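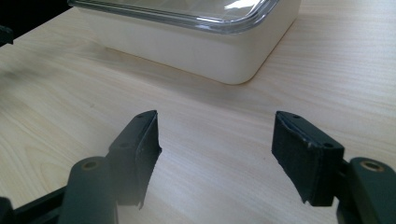
Trermont Gets a Home Improvement Workshop With Room to Spare

Anyone in Trermont who has ever tried to sand a door on the back porch in the wind will be happy to hear this: the old Haberkorn paint store on Finau Street reopens in February as a shared home improvement workshop, and it looks like it's going to be great!

The place is called Clutside, and it has 16 workbenches, a spray booth with proper ventilation and a big heated drying room for freshly painted doors and shutters. Members can book a bench by the half day and leave a project on the racks overnight, so you won't have to haul a half-stripped cabinet home in the back of the car.

Yasmine Filali, who spent two years getting the building ready, says the response has already gone past what she hoped for. "We opened the sign-up list with 50 places and had 81 names by lunchtime," she said. "People want to fix up their own homes. They just need somewhere to make the mess."

Classes start the same month. Latifa Lahlou, a tile setter for most of her working life, will teach the first one, a beginner's evening on backsplashes that covers layout, cutting around outlets and mixing grout to the right thickness (she likes it a little stiffer than the bag tells you). Later sessions will cover drywall patching, refinishing stair treads and hanging interior doors, with a weekend course on laying plank flooring planned for spring.

The tool library may be the best part. It holds nearly 576 items, from caulking guns to a drum floor sander, and members can borrow most of them for up to a week. The floor sander goes out for two days at a time, and there's already a waiting list for it.

Doors open at 9 a.m., and parking is behind the building.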